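Trip list for N-400, passport stamps don't match my own dates
Citizenship and Naturalization > Filing the application

admasu_j
Started 2 Jan 2025

I'm getting ready to file under the five-year rule and I'm stuck on the part where you list your time outside the United States. I travel for work a lot, mostly short trips for Kemen, plus a couple of longer ones to see my parents. I never kept a log. I have two passports from that period because one expired, and a lot of the entries have no stamp at all. The airport kiosks stopped giving me paper years ago.

So far I've put together a list from airline emails, my bank card and my calendar at work. It comes to 161 days outside the country. When I compare that with the travel history on the I-94 website, several trips don't match. One return is missing completely, and one shows me leaving the day after I know I left.

Questions:

Which date do I use when my records and the government's don't agree?
Do I need to list the times I drove over to Canada for lunch and came back?
Is it worth paying someone to do this? A lawyer quoted me 3000 for the whole case, and a preparer in Clunance quoted 200 just to fill out the form.

kudus
Use your own dates if you can back them up. The I-94 site is handy but it isn't a perfect record, and it says so itself. Missing exits by land are common, and I've seen air ones off by a day when the flight left close to midnight.

Canada for lunch doesn't go on the list. The form asks for trips of 24 hours or more. Read the wording on the current edition before you do anything, because they change the form every few years and people here still answer from the old one.

161 days is nowhere near a problem for physical presence. You need to have been here for half of the five years.

porchlight_77
I'd list the Canada trips anyway. An officer asked my wife about a day trip and she hadn't put it down, and it got uncomfortable for a minute. More information never hurt anyone.

kudus
I don't agree with that. If the form asks for 24 hours or more and you give them a pile of lunch trips, you've answered a different question and given yourself more dates to get wrong. Your wife was asked, she answered, she was fine. Write what's asked and be ready to talk about the rest.

porchlight_77
She was fine, yes. I still wouldn't want to explain why I left something out.

marlow_t
You can do both. Fill out the form the way it asks, and keep a separate sheet with the day trips on it in your folder for the interview. I did that. Mine was never asked for.

What I'd suggest for the main list is to get everything on paper and out of the computer. I printed the airline emails, laid them out at home in date order and worked through them with a pencil. I tried it in a spreadsheet first and kept mixing up the day I left with the day I landed. Going west to east that matters, because you lose a night.
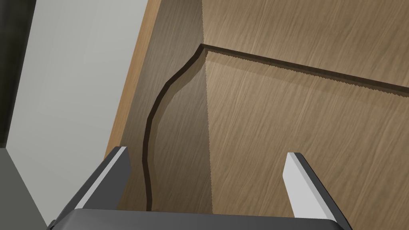
Wood grain, partly in shade

For each trip I wrote the day I left the US, the day I got back and the countries in between. If a trip had a side trip in it, it's still one trip as long as you didn't come home in the middle. After that I compared with the I-94 history and put a mark next to anything that was off. There were fewer of those than I expected once I had the night flights sorted out.

admasu_j
That helps, thank you. I had some of the side trips as separate lines, so I'll merge them.

The longest single trip was in July and ran into the fall, when my father was sick. It was well under six months. I'm guessing that one is okay?

kudus
Under six months is okay for continuous residence in the normal case. Past six months they presume you broke it and it's on you to show you didn't: lease, job, taxes, family here. At a year or more it's broken unless you did specific paperwork beforehand. Yours doesn't reach any of that. Bring something that shows your job stayed open and move on.

hillcrest_reader
I'd be a little more careful than kudus. Being under six months doesn't mean an officer can't ask about it. If somebody has a string of trips that are each just under, with a few days home in between, they can look at the whole pattern. I don't think that applies here with the total you gave, but people find these threads by searching and then read one line.

kudus
Fair. I was answering for this case.

nermin_c
I do this for a living, so let me speak to the money question. I'm Nermin Coşkun and I'm an accredited representative at a nonprofit. I'm not selling anything and I can't take cases from this forum.

A preparer who is not a lawyer or an accredited representative may type your answers into the form. They may not tell you what to answer. If you already know your dates and have no arrests, no tax trouble and no long absences, then 200 for typing is 200 you could keep. If you do have any of those, typing is not the help you need and you should pay for real advice.

A lot of libraries and community groups hold free clinics where somebody qualified goes over the whole packet with you. Ask who is doing the review and whether they're accredited. They should be able to answer that right away.

On the missing return, you have a few choices. A boarding pass, a card charge at the arrival airport that evening, a payroll record showing you were back at your desk. You don't have to send all that with the application. Keep it with you for the interview. If you want the official record you can file a request with CBP for your entry and exit records, but it can take a while and I wouldn't hold up a clean case for it.

porchlight_77
What about exact dates when you can't find them? My wife had one bus trip with no record of any kind.

nermin_c
Give the best date you have and say that it's an estimate. There's a section at the end for additional information. What you don't want is a date stated as certain that you made up. At the interview you're under oath and you can correct things. Officers make corrections in front of people all day long.

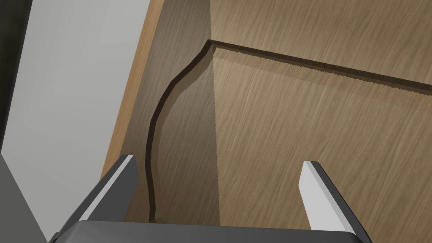

The same goes for old addresses and jobs, by the way. People worry about the travel list and then write down the wrong month for an apartment they left years ago. Check the address history against your tax returns. If the return says one address and the form says another for the same spring, have a reason ready.

marlow_t
Seconding the tax returns. I had moved and forgotten I used my brother's address for mail for a while. The officer asked about it before she asked about any travel.

quietcar
Slightly different view on the lawyer. I paid for one and I had a simple case too. I don't regret it. He caught that my green card had the wrong "resident since" date, and I would have filed too early. You can file up to 90 days before you reach the five years, but counting from the wrong day gets you denied and they keep the fee.

kudus
Checking the date on the card is free.

quietcar
It is, and I'd looked at that card for years without noticing. I'm only saying what the money bought me.

hillcrest_reader
Both can be true. Some offices will do a single review appointment for a flat fee and you file it yourself afterward. I'd ask the lawyer who quoted 3000 if they do that before crossing them off.

admasu_j
I called. They do offer a review only and it's a lot less than the full case. I haven't decided between that and the free clinic at the library in Clunance. The next clinic needs you to sign up ahead and bring a completed draft, so I'll finish the draft either way.

I also checked my card and the date is right.

For the trip with the missing return, I found the parking garage receipt from the airport. It has the exit time on it. For the one that was off by a day, it was a flight that left after midnight, so the I-94 site had it right and I was wrong. Fixing that changed my total to one day less.

kudus
Good. Fix it on the draft and keep the receipt.

porchlight_77
Still think you should bring the Canada trips on a sheet.

admasu_j
I will, I have them written down already. Does anybody know if the clinic people want the draft printed on one side only? The sign-up page doesn't say.

nermin_c
One side is easier for whoever is marking it up. Bring both passports too, including the expired one.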